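What is a red herring?

A red herring is a clue that points the wrong way. Mystery writers leave them lying about on purpose, which is rude, but you did pick up the book.

Say somebody has pinched the Mulligan Cup from the town of Lunow. On page 22 the baker is seen with a very large bag. Aha! By page 30 you've told your whole family it was the baker. The bag was full of buns.

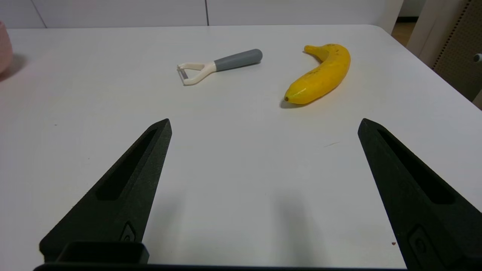 A fair writer still hides the real clues where you can find them, often in the dullest sentence on the page. If a chapter spends ages on a muddy boot and one line on a stopped clock, keep an eye on the clock.

Want to try it? Write down your suspect after each chapter. You're allowed to change your mind, and grown-ups do it constantly while pretending they knew all along.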